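Brolberg Packing Hall, Hosumton
Monthly Walk-Through: Produce Receiving, Sorting Tables and Cold Store
Checklist with inspector's comments, June

Scope: receiving dock, sorting room, cold store 1, wash area, staff entry. The boiler house and the upper office are on a separate sheet.
Marking: OK / OK with comment / Action. Items marked Action stay open until signed off at the next walk-through.

1. Receiving dock

1.1 Dock plate seated, no lip above floor level. OK
1.2 Strip curtain complete. Action
Two strips missing on the north side. Birds can get in. Replacement strips are in stores, still in the wrapping.
1.3 Scale leveled and zeroed before first delivery. OK with comment
Zero check is done but written on the delivery slip. It belongs in the scale log.
1.4 Pallets sound, no protruding nails. OK
1.5 Lot labels applied before goods leave the dock. OK with comment
Of 155 crates in the Thursday delivery, 7 had labels stuck over the old ones. The old lot number could still be read at the corner. Remove the old label first.

2. Cold store 1

2.1 Door closes by itself from fully open. OK
2.2 Inside release works with door latched. OK
Tested from inside with a second person at the door.
2.3 Evaporator drain clear, no ice at the pan. Action
Ice along the rear edge of the pan. Drain heater to be checked. Same comment as last month.
2.4 Temperature record without gaps. OK with comment
One gap of 15 minutes during the power test. Entry in the log explains it. Next time, write the start and end times as well.
2.5 Aisle clear to the back wall. OK
2.6 Bananas and other chill-sensitive goods not stored here. OK

3. Sorting room

3.1 Walls clean and smooth, no flaking. OK
3.2 Table surfaces clean at start of shift. OK
3.3 Containers used for produce marked and in good condition. OK with comment
3.4 Light at table height sufficient for grading. OK with comment

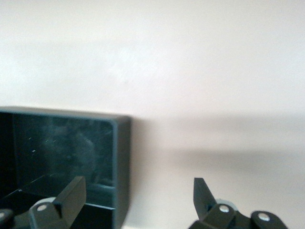
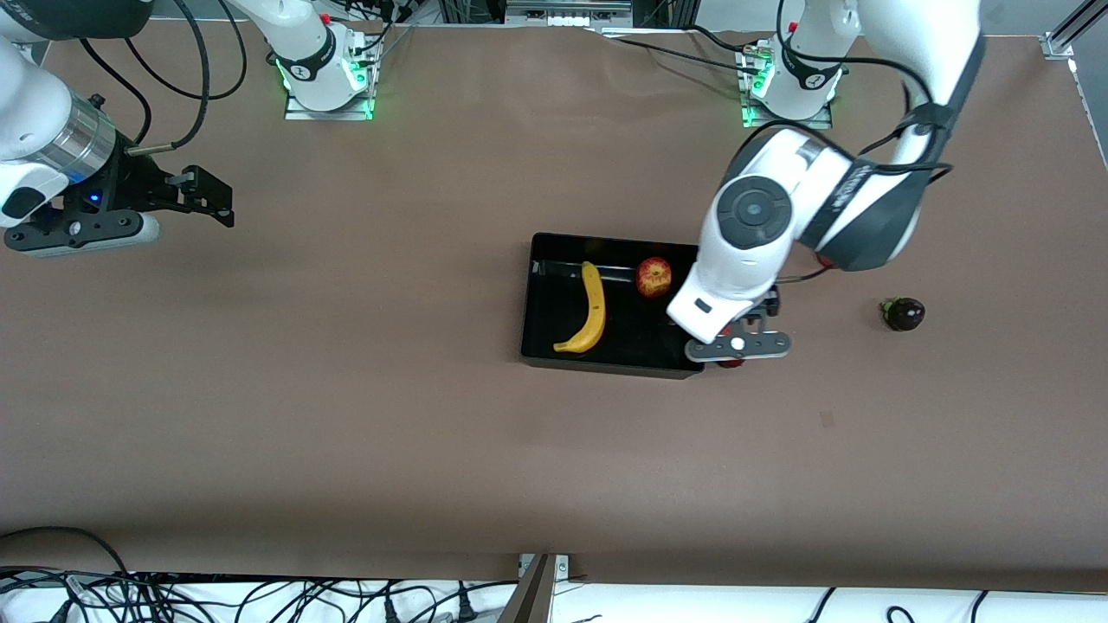
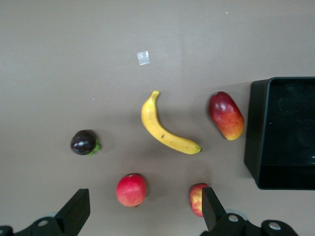

Comments to section 3. Grading by eye depends on light more than on any other condition in the room, and the lamps over tables 2 and 3 were replaced at different times with tubes of different color. Readings must be taken at the table surface, with the meter flat and the inspector standing back. For peel defects the test is simple: a mark as small as the brown speck on the banana has to be seen at arm's length without picking up the fruit. At table 3 this was met. At table 2 it was met only at the window end – fit matching tubes and repeat the reading after dark. Until then, grade yellow fruit at table 3.

Open-topped containers are accepted for sorted fruit for the length of one shift. They are emptied, washed and turned over at the end of it. Dark plastic hides residue in the corners, so check by touch with a clean glove as well as by eye. Replace any container with a split rim.

3.5 Floor drains covered, covers flush. OK
3.6 Waste removed at each break. Action
Waste bin by the door was full at 10:30. Either a second bin or an extra round.
3.7 Knives counted out and in. OK
3.8 No glass in the room. OK

4. Wash area

4.1 Wash water changed on schedule. OK
4.2 Sanitizer strength tested and recorded. OK with comment
Readings of 110 and 155 ppm on the same morning. Both are inside the limits on the site card, but the spread is wide for a dosing pump. Nekar, who service the pump, to check the stroke setting at their next call.
4.3 Test strips in date. Action
Open tub out of date. Removed during the walk-through.
4.4 Hoses hung clear of the floor. OK
4.5 Slip mats in place and flat. OK with comment
One mat curls at the end nearest the sink. Turn it over or replace it.

5. Staff entry

5.1 Hand wash sink: hot water, soap, paper towels. OK
5.2 Coats and hair nets available in all sizes. OK with comment
Large coats low. Matei laundry delivery was short and the balance is on order.
5.3 Jewelry notice posted. OK
5.4 First aid box complete. Action
Blue bandages used up. Eye wash in date.
5.5 Emergency exit opens, path outside clear. OK

Open items carried forward: 1.2, 2.3, 3.6, 4.3, 5.4. Item 2.3 is now open for the second month and goes to the site engineer in writing. Light readings for table 2 to be attached to this sheet when taken.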